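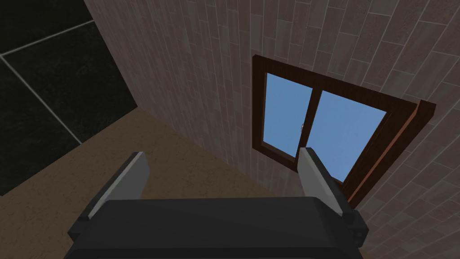 Figure 1. Rendered interior with gripper and wooden-framed window.

3. Methods

3.1 Setting and participants

The study was carried out at two outpatient wound clinics, one in Warkville and one in Drirmont. Both clinics treat adults with leg ulcers who are referred by a family doctor or a district nurse. The Warkville clinic sees patients in a hospital annex and keeps longer hours; the Drirmont clinic shares its rooms with a foot care service and is open until 4 p.m. Staff at both sites had used the same bandaging protocol before the study began, and no change was made to it.

Patients were eligible if they were over 18, had an open ulcer below the knee, and had been told by a clinician to wear compression at home. Patients with poor arterial flow to the leg were not eligible, nor were those living in a nursing home, where bandages are applied by staff. A total of 72 patients agreed to take part. Written consent was obtained at the first visit by a nurse who was not involved in the analysis.

3.2 Home diary

Each participant received a paper diary with one page per day. The page asked when compression was put on, when it was taken off, whether anyone helped, and how sore the leg felt at bedtime. Soreness was marked on a line from "none" to "the worst I can think of." An early version also asked about time spent with the leg raised, but patients in the pilot group found this hard to judge and the item was dropped.

Diaries were returned at each clinic visit. Missing pages were left blank and were not filled in later from memory. Where a participant wrote a comment in the margin, it was typed out in full and kept with the record. Comments in Ukrainian and Spanish were translated by Ustyna Pavliuk and Itzel Maldonado, who then checked a share of each other's entries against the English text with a second reader present.

3.3 Wound measurement

Ulcer area was traced on clear film at every visit and read with a planimeter. Tracing was done after cleaning and before the new dressing was applied. When a patient had more than one ulcer, the largest at the first visit was followed throughout. Takumi Sasaki trained the nurses at both sites in a single session and repeated the training in July, when two new nurses joined the Drirmont team.

Two readers measured each film without knowing the clinic or the visit number. If their readings differed by more than a tenth, Agnes MacKinnon made a third reading and the middle value was used. About 600 films were read in this way. 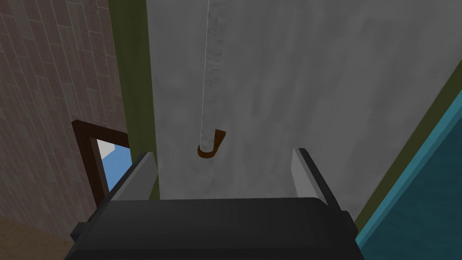

3.4 Analysis

Daily wearing time was averaged over the week before each visit. Weeks with fewer than 3 completed diary pages were left out. The change in ulcer area between visits was compared with wearing time in a mixed model, with clinic, age, and ulcer area at the first visit as fixed terms. Soreness at bedtime was added in a second model. Sota Hosoda ran the models and kept a dated log of every change to the code. Margin comments were sorted by theme and are reported separately in Section 4.3.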